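**Skestorby tobacco and vaping advertising review - progress report to the Burkberg Fund**

Saturday, March 16, 2024

We were asked to find out whether the voluntary code on shop-window advertising for vapes has changed what young people see on the way to school. On present evidence I doubt it, and I would rather say so now than in the final report.

**Done so far**

- Shop survey finished in 11 streets. Senan Mac Mathúna did the walking and the write-up.
- Pupil questionnaire sent to three schools, with 492 usable replies out of 700 sent.
- Retailer interviews started. Two of the larger shops have not answered our letters.

**What we are seeing**

Most shops that signed the code have taken down the posters it names. Several have put up others it doesn't name: flavour lists, price boards, a lit panel facing the bus stop. The code covers "promotional imagery" and leaves the shop to decide what that means. Jendel, which supplies many of the window displays, told us its new range is "informational". I have read the wording on it several times and can't find the information.

The pupil replies need care. Plenty say they have noticed fewer adverts, but the same pupils name more brands than we expected, and many mention their phones. We didn't ask a proper question about online advertising. That was a mistake in our design and I don't think it can be patched with guesswork.

**Workshops**

Two of the four pupil workshops have been held. They were lively, but I would not lean on them as evidence. Pupils who volunteer to talk about advertising have usually made up their minds about it. 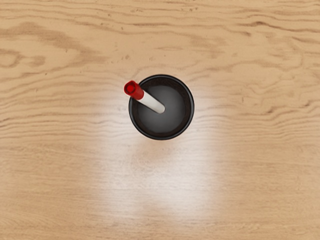

Enikő Kovács disagrees with me on this and has asked for her view to be recorded: the workshops were where pupils first raised discount codes passed between friends, and the survey would have missed those altogether. She wants the last two kept as planned. I accept the point about the codes.

**Money and next steps**

Spending is within budget. We ask to move £100 from printing to travel. Ilham Ragab will draft an extra page of questions on phones, to go to the same schools before the end of term if they agree. One head has already said no.

Joaquim Tavares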